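Annual leave accrual when moving from part-time to full-time
Community Help > Employment and Entitlements

Ernbridge_Admin
Nov 9, 2019

Our organisation employs a staff member who worked part-time until March and has been full-time ever since. Her balance at the changeover was 60 hours. Payroll proposes to recalculate that balance at the full-time rate. Is this the correct treatment?

3 shares

Pukora Payroll Desk

The balance should remain at 60 hours. Leave is accrued according to the ordinary hours worked in each period, and a later change in hours does not alter what has already been credited. From the date of the change, accrual proceeds at the full-time rate. Please check whether your enterprise agreement contains a more generous provision.

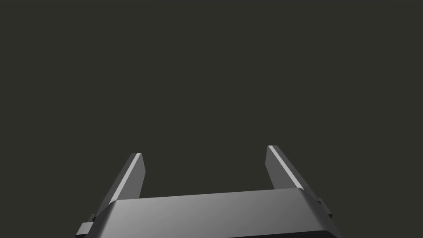 It is also advisable to confirm the arrangement in writing and to place a copy on the employee's file. If your system records leave in days, convert the balance to hours before the new roster is entered. A "day" under the old roster may have been shorter than a full-time day.

trullov

We just left ours alone and the software handled it. Should be fine.

2 comments

Ernbridge_Admin: Thank you. Our system does record leave in days, and the matter has been referred to payroll for correction.

nyamweya_office: Does the same apply to personal leave?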